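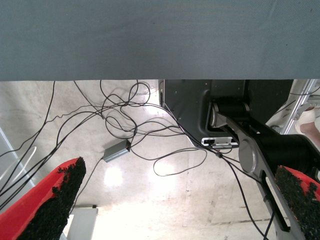
# Temporary Power and Cable Safety Checklist: Exhibit Hall and Meeting Rooms

Venue: Trallthorpe Conference Center, Lower Hall
Event: Cirkix Regional Trade Day
Inspection date: June 24, 2020
Inspector: Viera Danko, Building Safety
Electrical contractor: Lukáč
Furniture and linen supplier: Salletti

This checklist is to be completed after furniture is set and before exhibitors are admitted. Each item is marked Pass, Correct, or Not Applicable. An item marked Correct must be fixed and checked again before the hall is released. Comments are required for every item marked Correct and are optional for the rest.

## Section A. Floor and walkways

**A1. Main aisles are clear for their full width.** Pass.

**A2. Floor is clean, dry, and free of tape residue.** Correct.
Comment: Old adhesive remains near the east doors from the December event. It catches the soles of shoes. Housekeeping has been asked to remove it with the approved cleaner. A scraper may not be used on the sealed concrete.

**A3. Cables crossing a walkway are covered by a ramp.** Correct.
Comment: Ramps are in place on the main aisle. The cross aisle by the registration desk had a cable held with tape alone. Tape is accepted along a wall and is not accepted across a walking route. Lukáč will supply one more ramp section.

**A4. Ramp sections are locked together and the ends are flush with the floor.** Pass.

**A5. Floor box lids are closed or guarded.** Pass.
Comment: The lid at booth 12 is stiff. It closes fully with firm foot pressure. Add to the maintenance list.

## Section B. Tables and coverings

**B1. Folding table legs are locked.** Pass.

**B2. Table coverings do not reach the walkway.** Correct.
Comment: Several long covers at the north wall pooled on the floor on the aisle side. Salletti staff have been told to clip the excess at the back corners. Covers should end above the floor wherever a person could step on them.

**B3. Cables under tables are gathered and kept away from chair legs and feet.** Correct.
Comment: Slack must be coiled in loose loops and secured to the rear table leg with a hook-and-loop strap. Plastic zip ties are not to be used, as they can cut into the jacket when pulled tight. The inspector must lift the cover or look beneath it at each table. An item may not be passed on the appearance of the aisle side alone.

**B4. Power strips are not covered by cloth, bags, or literature boxes.** Correct.
Comment: Two strips in the north row were under stacked cartons. The cartons were moved while the inspector was present. Exhibitor notice to be amended to state that storage beneath a table must leave the strip in open air.

**B5. Coverings carry a flame-resistance label or the supplier has provided a certificate.** Pass.
Comment: Certificate received from Salletti and placed in the event file.

## Section C. Cords, strips, and outlets

**C1. Extension cords are grounded and free of cuts, splices, or exposed wire.** Correct.
Comment: One cord with a cracked plug body was tagged and taken out of service. The exhibitor was offered a house cord.

**C2. Power strips are plugged directly into a wall outlet or floor box.** Correct.
Comment: One strip was found plugged into another at booth 9. Separated and rechecked. Passed on second visit.

**C3. Load on each circuit is within the posted limit.** Pass.
Comment: House rule for this hall is 3,000 watts for each booth cluster. The coffee service is on its own circuit and must stay there. Caterers may not borrow an outlet from a nearby booth.

**C4. Ground-fault protection is present near sinks and beverage stations, and the test button works.** Pass.

**C5. Electrical panels are reachable and their doors open fully.** Correct.
Comment: A rolling sign was parked in front of the panel by the loading dock. Moved. The floor marking in this area has worn away and should be repainted before the next booking.

## Section D. Exits and emergency equipment

**D1. Exit doors open freely and exit signs are lit.** Pass.

**D2. Fire extinguishers are visible, charged, and within their service date.** Pass.

**D3. No cable passes through a fire door.** Pass.
Comment: Lukáč asked whether the service door could be held open for a feed during move-in. The request was declined. The feed is to be brought through the wall sleeve on the south side.

**D4. Posted room capacity matches the layout in use.** Correct.
Comment: The sign outside Meeting Room B still shows theater seating. With tables in place the limit is 100. Front office to replace the sign.

## Section E. Release

All items marked Correct, other than A2, A3, B2, and D4, were fixed or assigned to the maintenance list during the inspection. The four items named must be closed before doors open. The inspector will return to the hall once the contractor and supplier report that their work is finished.

Exhibitors who add equipment after release must notify the service desk so that items B3, B4, and C3 can be checked again at that booth.

Status: Conditional release, move-in only
Signed for Building Safety: V. Danko
Signed for contractor: pending
Copy to: event file, front office, Salletti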